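Ticket 663: Right gripper drops or shoves small parts after finger pad change
Product: Jollholm two-finger gripper, padded fingers
Site: Nalton workshop, dual-arm sorting table
Opened: 21 March 2024
Status: Waiting on customer
Priority: Normal

Original report

Hello, and thank you in advance for reading all of this, because I know I tend to go on. We have two arms on one table here at Nalton, and since February we have been comparing two sets of gripper fingers on them before we decide which to order for the Draridwood line. The left arm has the stock Jollholm fingers. The right arm has the Sarmiento replacement set, which your sales desk told us was a straight swap and which did go on very easily, I must say.

The left side has been lovely. The right side was lovely too, for a good while, and then we changed the pads on it and things went downhill. Large parts are fine. The power supply and the emergency stop button go into the bin every time. The small round ones are where it goes wrong — the fingers close, the part turns a little in the grip, and then it either slides out at the bottom or gets pushed along the table.

What I have tried so far:
Cleaned both pads with a dry cloth, then again with a damp one.
Checked the finger screws and found one a touch loose. Tightened it, no change.
Raised the grip force from 60 percent to 90 percent. The valve stayed put a bit longer and then slid out anyway.
Restarted the controller, more out of habit than anything.

Reply from support

Thank you for such a full report, it really does save us time! A part that turns before it slips usually means the two fingers aren't meeting square. One pad touches first, the part rolls toward the other, and by the time both are pressing it has moved off center. More force won't help with that and can make it worse, so please put the setting back to 60 for now.

Could you do three things for us? Close the gripper on a strip of plain paper and tug it gently, first near the tips and then farther up. Run the zero routine from the Gripper menu with nothing between the fingers. Then tell us the closed position reading for both arms, so that we have the left one to compare against.

Customer update

Force is back at 60. The paper test was interesting, and I wish I had thought of it myself. On the left the strip holds firm at the tips and farther up as well. On the right it holds farther up and pulls straight out at the tips, with hardly any tug at all.

Closed position after zeroing is 0.1 mm on the left and 3 mm on the right. I ran the zero routine again on the right in case I had rushed it, and got the same reading. I also swapped the gripper cables between the arms, to rule out the controller, and the fault stayed with the right gripper. The cables are back where they belong now.

Reply from support

That is just what we needed, thank you. A 3 mm reading with the fingers shut tells us something is holding them apart before the tips can meet, and the paper says it is happening higher up. The likeliest cause is the pads. The Sarmiento fingers take a thinner pad than ours, and if stock pads went on at the last change, the upper part of the pad will touch first and the tips will stay open. It is an easy mistake to make, as the two kinds look very much alike in the bag.

Please take one pad off and look at the inside face. Ours has a small molded number 4 near the top edge. If you find it, you have our pads on their fingers, and a set of the thin ones should put you right.

Customer update

Well, there it is, a number 4, on both of them! I feel a little silly, but also quite relieved, as I had started to wonder about the wrist. We do have thin pads on order and I will fit them as soon as they get here. Until then I would like to keep comparing on the larger parts, if you see no harm in it. I am adding a picture of the table with both arms and the mixed parts, as you asked about spacing and bin placement in your phone call. The pink bin is the right arm's and the blue-green one is the left arm's. If you think the parts want more room between them, do say so, and I will spread them toward the near side of the table.
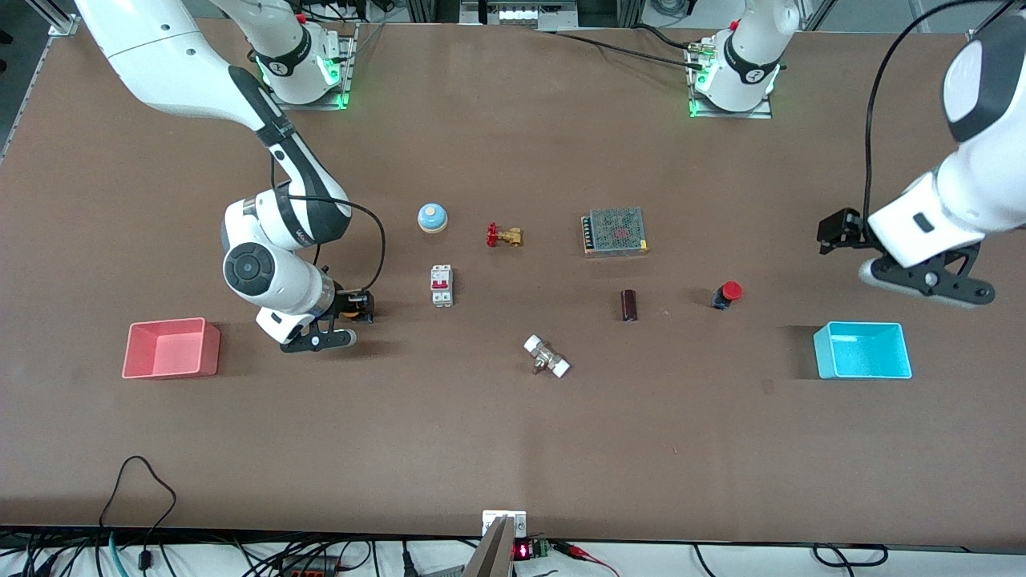 Next steps

Support: confirm whether larger parts may be run with the current pads, and comment on part spacing.
Customer: fit thin pads, run the zero routine, repeat the paper test at the tips, and post the new closed position reading.
Ticket stays open until the new reading is in.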